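Cables on shared study tables: how we sort, unplug and store power strips
Project report, second-year course in Workplace and Interior Planning, Sernstead 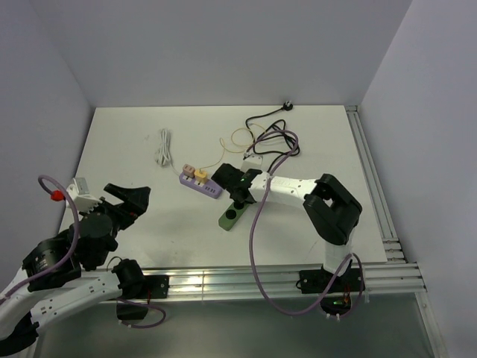 Figure 1. Two power strips on the test table, the purple one with two plugs in it, and their cables behind.

1. Background

In our study building at Sernstead the students share the tables, and they also share the power strips. The strips are borrowed from a cupboard on the ground floor and should come back to the same cupboard in the evening. Many of them come back with chargers still in the sockets and with the cable in a knot. The next person must spend time on untying it, or takes another strip and leaves the bad one at the bottom.

Our group wanted to find out which way of storing a strip is easiest to keep up during a normal term. We did not want to buy new strips. The budget for the project was 1,000 kroner, and most of it went to hooks, straps and labels.

2. Material

The cupboard contained 41 power strips when we started in August. They are of different ages and have different socket types, and this gave us more trouble than we had expected. A bag or a box that fits one model is too narrow for another.

For the small tests we used a white table and placed the strips on it in the condition in which a user could meet them. In Figure 1 the two strips have different colours and lie at an angle to each other. The purple strip still has a pink and a yellow plug in its left half. The yellow plug has a thin cord that makes a loose loop on the table. The white cable is folded into a long, narrow bundle, while the black cable lies in several loops over each other. We think this is a good picture of the problem, as it contains both a cable which is kept in order and a cable which is not.

3. Three ways of storing

Method A, folding. The cable is laid in long folds of the same length and held with a strap in the middle. The bundle becomes flat and can stand beside the strip in a drawer.

Method B, winding around the strip. The cable is wound over the sockets from one end to the other. All plugs must be taken out first, so nothing can be forgotten in a socket. The cable is bent rather sharply at the ends.

Method C, hanging. The cable is laid in a large round coil and hung on a hook, with the strip hanging under it. We used hooks from the Kellberg series, which were already fixed inside the cupboard door.

4. Results

We asked 20 students to return one strip with each method, after a short written instruction. Method B was the quickest to understand, but several students complained that a thick cable is stiff and springs open again. Method C gave the fewest knots. It needs a lot of wall space, and with 107 centimetres of free width in the cupboard we could not hang all the strips.

Method A was slower in the beginning. After a few attempts most students found it comfortable, and the bundles were still in good order when we opened the drawer the next morning.

One thing we had not planned to study was the forgotten chargers. A thin charger cord goes easily into the loops of a thicker cable, and then both must be untied together. We therefore added one line to the instruction: take out the chargers before you touch the cable of the strip.

5. Suggestion

We suggest Method A for strips with a thin cable and Method C for the thick ones. The straps should be sewn or tied to the cable, otherwise they disappear. The chargers should have their own tray on the upper shelf, marked with a label.

The library in Nørgaard has asked for a copy of our instruction sheet. We have not tested it there.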